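Cahier de labo, cellule d'assemblage bimanuelle
12 mars 2018
Rédaction : Roksolana Demchenko

Objet : insertion de pièces bleues sur la planche blanche, comparaison des deux stratégies d'approche. Suite de l'entrée précédente, où la descente verticale pure avait été retenue par défaut, sans vrai argument.

Rappel du protocole. Commande en impédance cartésienne sur les deux bras, raideur en z abaissée pendant la phase de contact. Stratégie A : alignement sur la pose estimée, descente verticale, arrêt sur seuil d'effort. Stratégie B : contact volontairement décalé de 2 mm, inclinaison de la pièce, recherche du bord par glissement, redressement puis enfoncement. Pose estimée par la caméra de tête uniquement, aucune correction par les effecteurs. Un essai est compté réussi quand la pièce atteint le fond du logement sans reprise manuelle. Les pièces saisies de travers sont comptées en échec, y compris quand l'insertion passe ensuite par chance.

Modifications depuis la dernière série :
- délai d'attente de la phase de glissement fixé à 300 cycles de commande ;
- filtre passe-bas sur l'effort estimé remplacé par la version de la branche Trusley ;
- zéro des capteurs refait bras levés, puis bras en position de travail. Les deux zéros diffèrent surtout à droite, on garde le second.

Le bras inactif n'est pas ramené en position de repos entre deux prises. Cela économise du temps de trajet mais introduit une contrainte : le planificateur Nernent doit traiter sa main comme un obstacle, et les trajectoires de l'autre côté s'allongent quand elle reste près de la planche.

Configurations relevées, avec des dispositions différentes des pièces : 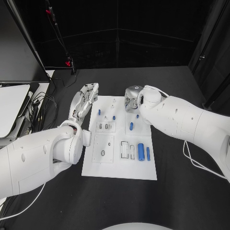
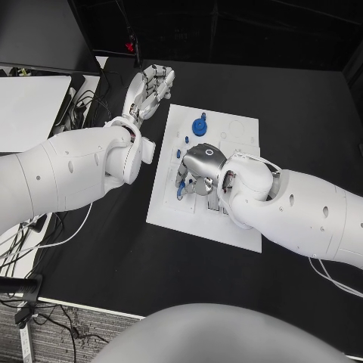
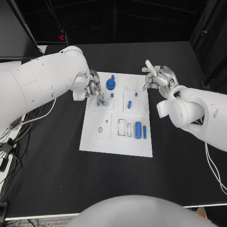
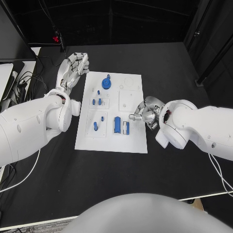
Relecture du brouillon par Iwasaki, reçue dans l'après-midi : la comparaison A/B n'est pas propre tant que la qualité de saisie entre dans le même taux que l'insertion. Un échec de prise ne dit rien sur la stratégie de recherche, et il pèse plus sur B, qui exige une pièce tenue fermement pendant l'inclinaison. Il demande deux colonnes séparées et un taux d'insertion conditionnel à une saisie correcte.

Remarque acceptée. Les journaux contiennent l'instant de fermeture des doigts et la pose de la pièce avant contact, la séparation peut donc se faire a posteriori sans refaire d'essais. Base de données complète : 609 essais, A et B confondus, dont 176 pour les seules pièces longues. Les taux du brouillon sont retirés en attendant le nouveau dépouillement.

Ce qui tient indépendamment du dépouillement :

Sur les pièces courtes, A suffit lorsque l'erreur latérale de pose reste inférieure au chanfrein. Au-delà, l'effort vertical monte immédiatement et le seuil coupe la descente. Le signal est franc, facile à classer.

Sur les pièces longues, A produit des arc-boutements. L'effort vertical monte plus lentement, la pièce est engagée mais bloquée, et le seuil se déclenche tard. Abaisser le seuil ne règle rien : on coupe alors aussi des insertions correctes avec frottement. Le moment autour de l'axe horizontal sépare mieux les deux cas que la force seule.

B évite une partie de ces blocages mais dépend du frottement entre doigts et pièce. Quand la pièce pivote dans la prise pendant le glissement, l'angle de redressement calculé est faux et la dernière phase pousse de biais. Le modèle suppose une prise rigide. C'est l'hypothèse à lever en premier.

Problème annexe : dérive de l'effort estimé à droite en cours de série. Les câbles du poignet sont suspects, leur tension change avec l'orientation de la main et la compensation de gravité n'en tient pas compte. À vérifier en balayant les orientations à vide, puis en recommençant avec le faisceau maintenu autrement. Tant que ce n'est pas fait, ne pas comparer les efforts absolus entre bras gauche et bras droit.

À faire :
- script de séparation saisie / insertion, seuil d'angle de prise à justifier par la distribution et non choisi à l'œil ;
- ajouter le moment comme critère d'arrêt dans A, pièces longues d'abord ;
- essai à vide pour la dérive ;
- demander à Peteck la cote réelle des chanfreins, le plan ne donne que la valeur nominale ;
- réécrire la définition de la réussite dans le protocole avant toute nouvelle série.

Paramètres de B inchangés jusqu'au dépouillement. Merci de ne pas toucher au fichier de raideurs de la cellule, la copie de travail est dans le dossier Trusley.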